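The Lid, the Bowl and the Saucer

A slow way to drink tea is finding its place on the ordinary breakfast table

3/5/21

When Araceli Tovar moved into her apartment on Cuevas Street, she owned one mug. It was a big one, from a gas station, and she drank everything from it: coffee, soup, tea from a bag that stayed in the water until the mug was empty. "I thought I did not like tea," she says. "I only liked that it was warm."

Her mind changed in November, when a neighbor gave her a gaiwan. The word is Chinese and means, more or less, a bowl with a lid. There are three pieces. The saucer protects the fingers, the bowl holds the leaves and the water, and the lid keeps the leaves back when you pour. It has no handle and no spout, and for a beginner this is a little frightening.

Tovar burned her thumb on the first morning. On the second morning she burned it again, and after that she went to ask for help at Stetley, a small tea shop where Jad Abu Hammour gives lessons at the counter.

Abu Hammour has taught 162 people to use the lidded bowl. He keeps their names in a notebook. Almost all of them, he says, make the same two mistakes: they fill the bowl to the top, and they are too polite with the lid. "You must leave space under the edge, so your fingers have a cool place," he explains. "Then you tilt the lid, you hold the knob with one finger, and you pour without thinking too much. If you hesitate, it runs down your wrist." 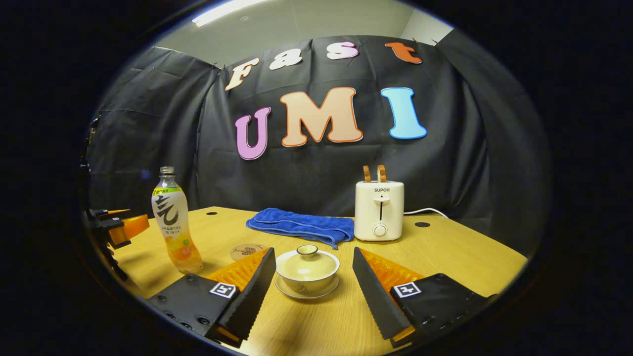
What interests me most is where people use it. In books about tea, the gaiwan stands on a special tray, with a small jug and several tiny cups. In the homes I visited, it stands beside the toaster. People have a bottle of cold tea from the store on the table at the same time, and they see no conflict in it. A cork coaster does the work of the tray, and a microfiber towel takes care of the spills.

Abu Hammour is not bothered by this. He himself has toast with his first cup - always two slices, with butter and nothing sweet. Bread, he says, is a good partner for a roasted oolong, and a poor one for green tea, which loses its taste next to a dark crust.

Choosing a bowl is easier than many shops pretend. A thin rim cools faster and is kinder to the hand. The knob should be easy to grip, and the lid should sit a little loose, so that you can move it to make a narrow opening. Stetley sells a plain white model by Prelar and a heavier one by Kindov. Abu Hammour tells beginners to take the plain one.

Tovar still has the gas station mug. It holds her pens now, on the shelf over the sink, and on Sundays she takes it down again for soup.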